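What the second gripper kit will cost us

The spreadsheet has been open since the end of July, and the number at the bottom is 3000 dollars. It has to cover four hand-held grippers, spare finger pads, storage, and whatever we pay people for their time in their own bedrooms. I had hoped for more units. Lavoie quoted lower per piece but wanted a minimum order we can't use.

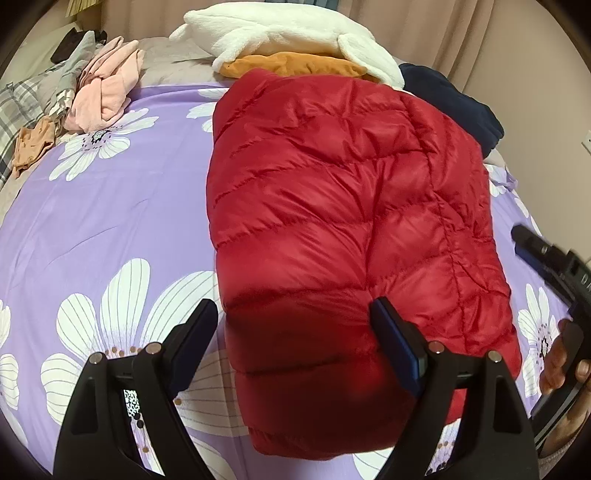 Posted by Kasun Wickramasinghe
2 August 2022 | Filed under: Equipment, Folding

Clothing is the bulk of the task list, and puffy jackets are the items I budget around. Quilted nylon is slick and thick, and it takes a firm squeeze to hold a folded one. A T-shirt puts almost no load on the finger pads. A down jacket does, so the pads get their own line — 200 dollars for the run, up from nothing last time.

Fingers are the next line. We print ours in black and fasten them with two screws each, so a swap takes a minute or two. The marker panel inside the finger has to be reseated after every swap, and Ginette Gill wants that step on the checklist before we order anything. I agree with her.

Storage is where I got it wrong in the spring. The first kit logged 536 folding runs and filled both drives well before the end. Prallus sells a dock that would fix this, but it eats the margin on the fourth gripper. Plain drives will do for now.

Still open: trigger springs (Tonley has them, lead time unknown), and whether we pay per garment or per hour. I lean toward per hour. Per garment pushes people to skip the jackets.

Order goes in later in August.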